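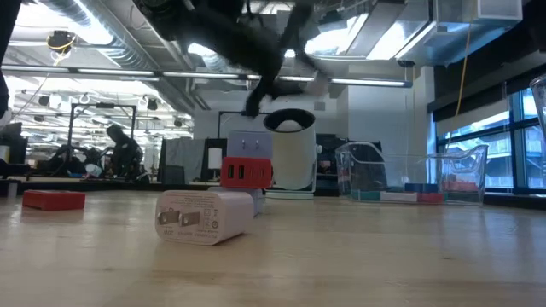

A white plug-in charger with two flat prongs, lying on its side on the table.

Stesunness Residents' News > Newsletter > Around the Home

Old chargers and small electricals

The collection point at Clullon Road now takes chargers, leads and other small electrical items as well as batteries. It opened in August and has had over 3,000 items through it so far. Please don't put these things in your household bin or the mixed recycling.

Drop-off is on the ground floor, next to the Malhotra Hall entrance, from 9 until 2. Wind cables up and hold them with a band or a bit of string. Anything with a cracked case or bare wire should go in a separate bag, handed to the person on the desk. The 74 bus stops outside.

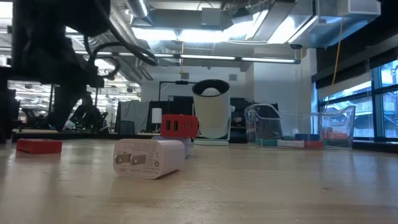
Can I bring a charger if I no longer have the phone it came with?
Any charger is accepted, with or without its device. If it still works and you know what it fits, write that on a label and it will go on the reuse shelf.

Last updated: January 2018

Recent items
Feta Lane resurfacing dates
Garden waste: winter collections
Malhotra Hall booking form
Changes to the 74 bus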